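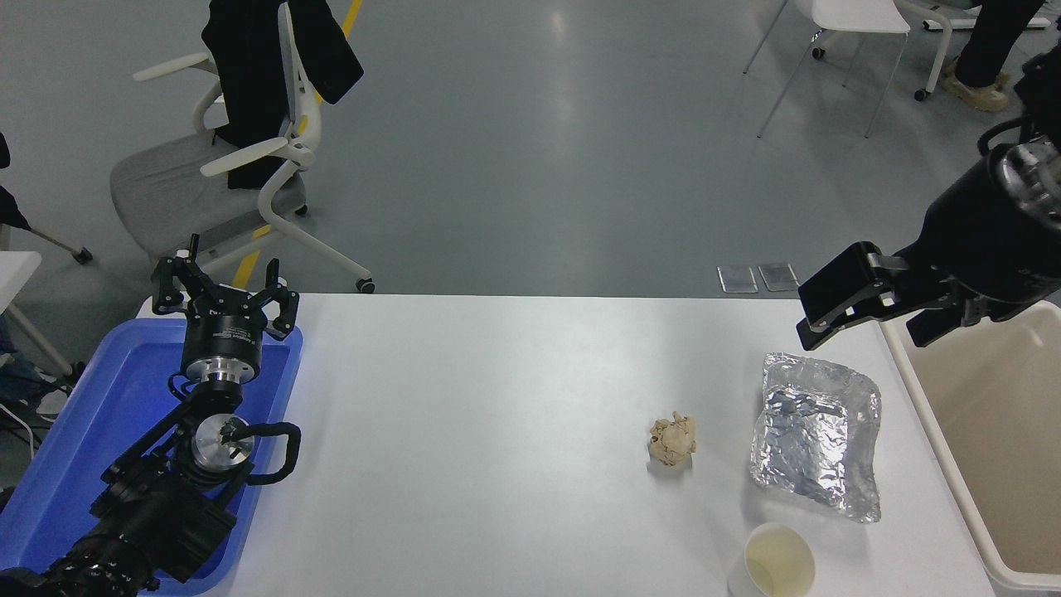 白い台の上。丸めた紙、アルミ箔、紙コップ。

4月 作業ノート リードオルガン音源、リリース処理とループの見直し

前回の続き。Felulbergのリードオルガン(足踏み式、ストップは八フィートと四フィートのみ使用)の収録分をPlullexに読み込み、鍵盤を離したときの不自然さを詰める。先月の時点でマッピングは終わっている。ゾーンは合計156。内訳はサステイン、リリース、鍵盤機構音の三グループで、ベロシティレイヤーは組んでいない。もともと打鍵の強さで音量が変わる楽器ではないので、ベロシティは機構音のゲインにだけ割り当てた。

午前 症状の切り分け

短い音を連打すると、リリースサンプルの頭が本体より大きく聞こえる。長い音では出ない。収録時のリリースはすべて、風圧が安定した状態から鍵を離して録っている。リードが立ち上がりきる前に離した場合の響きより、当然レベルが高い。低音側ほどリードの立ち上がりが遅いので、症状も低音側でひどい。

最初はPlullexのエンベロープ追従機能で解決するつもりだった。ノートオフ時点の本体レベルを読み、リリース側のゲインに掛ける仕組みである。実際に使うと、トレモロ風にうねっている音では読み取りの瞬間によって値が変わり、同じフレーズを弾いてもリリースの大きさが毎回違う。検出窓を広げると安定するが、今度は短い音で立ち上がり前の無音区間を含んでしまい、下がりすぎる。両立する値は見つからなかった。追従はオフに戻した。

代わりに押鍵時間を計って、それをカーブに通してリリースゲインにする。スクリプトは十行足らず。カーブの右端は最大500ミリ秒とし、それを超えた音は収録時のレベルのまま鳴らす。左端はゼロにせず少し残した。完全に消すと、スタッカートで部屋の響きが途切れる。

カーブの形は直線、二次、対数の三つを比較した。直線は中音域では問題ないが、低音の短い音がまだ前に出る。対数はさらに悪い。二次を採用。高音側は二次だとやや引っ込むので、キーナンバーで係数を補間し、上に行くほど直線に近づける。聴感で決めた値なので、モニターを変えて再確認すること。

午後 ループ点

サステインのループは、自動検出で付けた位置をそのまま使っていた。ヘッドホンで聴くと、八フィートの中央付近の数音で周期的な揺れが分かる。波形の継ぎ目は合っている。問題は継ぎ目ではなく、ループ区間内のふいごの圧力変動が繰り返されていること。区間が短いほど周期が耳につく。

対策として次の順に試した。

クロスフェードを長くする。400ミリ秒まで伸ばしたところで揺れは目立たなくなったが、位相が合わない倍音が中央で痩せる。等パワーにすると今度は基音が膨らむ。音によって良し悪しが逆になり、一括では適用できない。

ループ区間自体を長く取り直す。効果はこれが一番大きい。収録時に各音を長めに録っておいたので、大半の音は余裕がある。足りないのは低い方の四音で、踏み替えの音が入っているため後半を使えない。

振幅だけを平坦化してからループする。ゆっくりした音量変化を抜いて均す処理。揺れは消えるが、踏み込みの息づかいまで消えて電子音に近づく。原音の変化を半分ほど残す設定なら許容範囲。低い四音にだけ適用した。

結果、区間の取り直しを基本とし、クロスフェードは音ごとに手で調整。作業としては退屈で、二オクターブ分で午後がほぼ終わった。四フィート側は未着手。

残響

Drunderのコンボリューションを最終段に入れて確認。インパルス応答はJacobsの小ホールで録ったもの。原音に収録部屋の響きがすでに含まれているため、初期反射をそのまま足すと距離感が二重になる。Drunder側で頭の部分を切り、プリディレイを少し足して尾だけを使う。リリースサンプルとの重なりはこれでかなり整理された。

気になった点が一つ。Drunderのステレオ幅を標準より広げると、モノラルで聴いたとき低音が引っ込む。標準値のまま出荷用プリセットに保存した。幅のつまみは利用者の画面に出さない。必要ならDAW側で処理してもらう。

負荷の確認

オーディオバッファ32サンプルで和音を押さえたまま、上の声部を速く動かす。リリース処理の追加前はノイズなし。追加後、両手で和音を連打したときに一度だけプチッと入った。再現手順が定まらない。リリース側のボイス数に上限を設け、古いものから短いフェードで消すようにしたあとは出ていない。ただし、出ていないというだけで、原因がボイス数だったと確認できたわけではない。スクリプト側の処理かもしれないので、追従機能を外した版と入れた版で負荷を比べておく。

ディスクストリーミングの先読み量は既定のまま。メモリ常駐に切り替えても症状の出方に差は見られなかったので、そこは疑わなくてよさそうに思う。

鍵盤機構音

押し下げ側と戻り側の二種類。戻り側がリリースサンプルにも薄く入っているため、機構音を上げると二つがずれて聞こえる。先頭の位置を手作業で揃えた。揃えたあとも、白鍵の一部で戻りの木の音が硬い。イコライザーで高域を少し落としたものを別名保存。元の方が良いという判断もあり得るので、両方残しておく。

黒鍵側は収録時のゲインが低かったらしく、同じ設定でも小さい。グループごとではなくゾーン単位で補正する。ここは雑にやると演奏したときにすぐ分かる。

プリセット構成(仮)

八フィート単独
四フィート単独
両ストップ
両ストップ、機構音多め
乾いた音、残響なし

弱音器を閉じた状態の音も録ってあるが、音程が不安定なものが混じっていて今回は入れない。ピッチ補正をかけると立ち上がりのしゃくりが消える。立ち上がり部分を除外して補正する方法を別途試す。

ファイル名の規則

ストップ、音名、種別の順に並べ、区切りは下線。音名はシャープ表記に統一する。収録時のファイルにフラット表記が混ざっていて、Plullexの自動マッピングが二か所で隣の音に割り当てていた。手で直したが、元ファイルの名前も変更しておかないと、次に読み込んだとき同じことになる。シャープ記号はそのまま使うと環境によって読み込みに失敗するので、小文字のsで代用。

次回

四フィート側のループ取り直し
黒鍵の機構音、ゾーン単位のゲイン補正
リリースのカーブを別のモニターで再確認
ノイズの再現手順、ボイス上限なしの版で長めに試す
Drunderのインパルス応答、頭を切った版を別ファイルで書き出し
元ファイルのリネーム後、マッピングを最初から読み直して照合

午後六時、プロジェクトを別名で保存。リリース処理の旧版は消さずに同じフォルダに置いた。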